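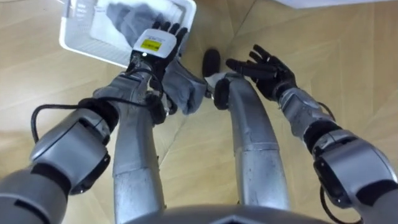 Sum-yee asked over lunch whether we are fooling ourselves with the free hand, and whether a label called "waiting" is really a label at all or just the thing people click when they get tired. She said she would sooner throw the whole column away than train on it. I said I'd write down where we are before arguing with her any further, so what follows is partly notes and partly my side of the argument, and she is very welcome to scribble on it.

December, a bit after four in the afternoon

The background, for whoever reads this later (Edit, probably, as she was out for the first part of it). All of our laundry labeling up to now has followed the hand that holds the cloth. Reach, pinch, lift, carry, let go. The other hand got nothing, a blank column in Citix, and I never minded much until we started looking at why Cliroseo does so nicely with one arm and gets so muddled with two. It learns the holding hand well enough. The other one drifts. It comes in too early and closes on the cloth when no one asked it to, or it hangs so far back that when a sleeve starts sliding there is no second hand anywhere close enough to help.

So we gave the free hand its own labels. There are 5 of them, and I'll set them down the way they stand today, as the wording has moved twice already:

parked: still, and well away from the cloth and the basket
waiting: still, open, close enough to take the cloth in one short move
following: moving along with the holding hand, no contact
steadying: touching something other than the cloth (rim, drum edge, door)
taking: closing on the cloth, up to the first moment both hands have it

The trouble is between parked and waiting, just as Sum-yee says. An open hand over the floor beside a hanging shirt could be either one, depending on how close you think "close enough" is. On the head view I tend to say waiting. On the side view of the same kind of moment I have caught myself saying parked, which is a bit embarrassing, and I went back through a good many of my own to see how often I do it. Often enough that I changed the procedure: you label from the head view first, all the way through the clip, then you open the side view and are only allowed to change a label if you write a word or two saying why. It is slower. I do think it's better, and the little comments have been lovely to read. My favorite from Edit is "thumb has changed its mind."

We have 2,877 clips through the new procedure now. Each one was labeled by 2 people who didn't see each other's work, and where they disagree on more than a blink's worth of frames it goes into a pile that I look at with a cup of tea. The pile is smaller than I feared. Taking is nearly always agreed on. Following gives a little trouble at the start, where the hand has begun to move and one person has noticed before the other has. Steadying was awful until we added "touching" to the definition. Before that we had people marking it whenever a hand was over the basket rim with the fingers spread, which looks for all the world like steadying until you check and find there's a gap.
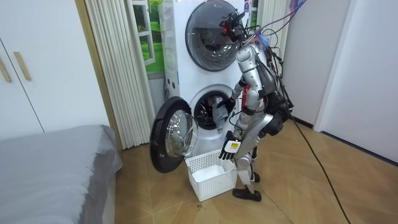 Rennie Bimanual Handling Group / shared notebook / laundry, drum and basket

Hand over the rim, other hand in the drum: this is the posture that started the steadying quarrel, and I've put it next to the definition so that anyone new to the labeling has it in front of them. Free hand hovering above the basket, no contact, so it is not steadying. I'd call it waiting. Sum-yee would say you can't tell from one frame, and about one frame she is quite right, so please scrub a second or so either side before you commit.

Now the result, such as it is. We trained Cliroseo on the same clips with and without the free-hand column, everything else kept as it was, and ran each version for 50 rollouts on drum to basket, gray cloth only. I scored them from the side camera and didn't look at which version was which until the sheet was full. (Edit shuffled them for me. Thank you, Edit.)

Without the column, the free hand bumped the basket or closed on nothing in more than half of the rollouts. With it, 5. I scored those 5 a second time on purpose and they stayed at 5. Three of them are the same mistake, where the cloth catches on the lower lip of the drum and the free hand reads that as an invitation.

What did not get better is the time. The version with the column is, if anything, a touch slower, and watching it I think it waits too politely. It will hold that open hand in place while the holding hand fusses with a fold, when a person would simply have gone in and helped. I suspect that comes straight from our demonstrations. When we drive the arms through Clitel we are all very careful about bringing the hands near each other, and we hang back, and then we faithfully label the hanging back as waiting and teach it as a virtue.

That brings me around to Sum-yee's point from the other side. I don't believe waiting is a junk label. If we merge it into parked, which is what she proposed, I'd expect the bumps to stay low and the help to vanish altogether, and I'd happily be shown otherwise. It's a cheap thing to try, as Citix can merge the two on export and no one has to relabel anything. I'll set it going tonight.

Things I want to keep hold of:

Cable loops on the forearm. They hide the wrist in the head view at some elbow angles. If you can't see the wrist, mark the span unclear and move on, please don't guess from the elbow.

The basket sits at a different tilt and distance from clip to clip and I'd like it to stay that way.

White cloth on the white basket is miserable to label from above. Edit suggests doing those from the side view first, the reverse of the rule. I've said yes for white items only, and they need the tag "sidefirst" so that we can pull them out afterward.

Sum-yee, if you get to this before I'm in: the pile is in the usual folder, sorted by how long the disagreement lasts. Start from the long end and leave me the ones with the sleeve.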